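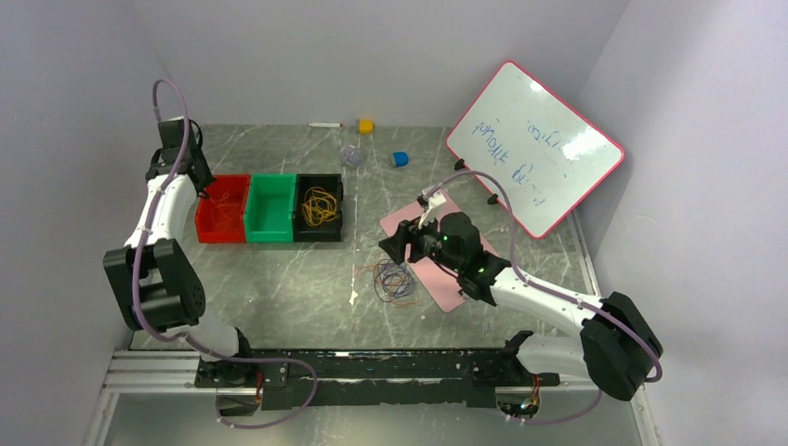
Aramham Open Sorting Bins, Set of Three

Item group: Bench and Tabletop Storage
Supplied by: Purness Workroom Equipment
Page last revised: 2 Oct 2025

The Aramham set consists of three open plastic bins — one red, one green and one black — intended for the separation of small, soft and easily tangled supplies on a table or workbench. The bins are sold to schools, craft rooms, repair rooms and office supply departments. They have no lids and are designed to stand side by side within reach of a seated or standing user.

Purness offers the set as a single catalog item. Individual bins may be ordered as replacements under the same item number, with the color stated on the order form.

Intended Use

The set is suited to materials that are handled many times in the course of a day and returned to storage between tasks. Typical contents include rubber bands, string, cord, short lengths of wire, ties and elastic. Such items are difficult to keep in drawers, where they catch on one another and on the drawer itself. An open bin allows a whole bundle to be lifted out, used in part and put back.

The bins are not intended for liquids, powders, food or sharp blades. Heavy metal parts should be kept in the Banari series, which has a thicker floor and a reinforced rim.

Sorting by Color

Purness does not assign a meaning to the three colors. Customers are advised to settle on a scheme before the bins are placed in service and to post it near the table. Most institutional customers choose one of the following arrangements.

By material: elastic goods in one bin, string and cord in another, wire in the third.

By condition: ready for use, to be untangled, to be discarded.

By user group: one bin for each class, shift or team sharing the table.

Where materials are themselves brightly colored, the black bin is recommended for yellow and other light shades, which are easily seen against a dark interior. Orange bands kept in the red bin are harder to pick out at a glance, although many customers accept this for the sake of a simple warm-color rule. 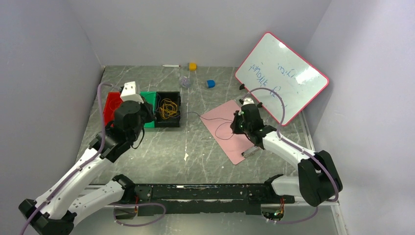
One bin should be left free at the start of the working day. Items that have no settled place can then be set down in it and reviewed when the table is cleared. Departments that fill all three bins from the outset tend to find that stray pieces collect on the table surface, and a fourth bin may be ordered separately for that purpose.

Placement

The bins should stand on a flat, level surface with their long sides facing one another. A smooth tabletop, such as stone, stone-patterned board or sealed wood, is preferred. On a polished surface the bins may shift when a tangled bundle is pulled out quickly; the optional non-slip liner, listed under Accessories, is recommended in such cases.

Clear space should be kept in front of the row for laying out and separating material. A colored mat placed beside the bins is useful here. Thin strands show clearly against a plain background and are easily lost on a patterned one, and a mat may also be lifted and tipped over a bin when work is complete.

Handling Tangled Materials

Orange and yellow elastic, craft string and thin insulated wire should be stored apart. When they are kept together, the lighter strands pass through the loops of the heavier ones and the whole must be taken apart by hand. The following practice is suggested for shared tables.

Lift the bundle clear of the bin before looking for a free end. Work from the outermost loop. Lay separated strands flat on the mat, and return them to the bin in loose coils. Knots that do not open with gentle pulling should be set aside for the end of the session.

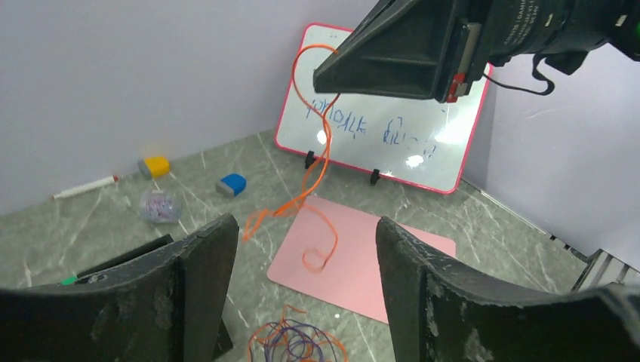
String that has been doubled or twisted on itself may be held up by one loop and allowed to hang until the strands turn freely. Elastic bands should not be stretched in order to release them, as this shortens their useful life and may cause them to snap. Wire should be supported along its length and kept from bending sharply at the same point.

Labels and Notice Boards

The outer walls of the bins accept most self-adhesive paper labels. Labels should be placed on the side facing the user and kept below the rim. Permanent marker may be used on the red and green bins but is difficult to read on the black.

Many customers keep a small whiteboard propped behind the work area to record the sorting scheme, the date of the last clearing and any supplies that are running low. Purness supplies a suitable board under the Pearce name, listed separately under Notice and Display.

Cleaning and Care

Empty the bins before cleaning. Wipe the interior with a damp cloth and mild soap, rinse, and dry fully before refilling. Rubber bands left in a damp bin become sticky and may mark the plastic. Solvents and scouring pads should not be used. The bins are not suitable for dishwashers.

Bins should be kept out of strong direct sunlight. Some fading of the red and green may occur over time and does not affect use.

Accessories

Non-slip liner, cut to fit, sold singly
Printed label sheet, 90 labels per sheet
Work mat, plain color
Additional bin in red, green or black

Ordering Information

Item number: 329
Contents: three open bins, one each in red, green and black
Carton quantity: 4 sets
Delivery: within 11 working days of order confirmation

Orders from schools and public bodies may be placed by purchase order. All other orders are payable in advance. Mixed cartons containing extra bins of a single color are available on written request, and the delivery period for mixed cartons is confirmed at the time of order.

Returns

Unused sets may be returned in their original carton within 90 days of delivery. Sets that have been labeled, marked or placed in service cannot be accepted for return. Bins found to be cracked or warped on arrival will be replaced without charge — please retain the carton and notify the Purness order desk before sending any item back.

Related Items

Banari Reinforced Parts Bin
Pearce Tabletop Whiteboard
Aramham Divided Tray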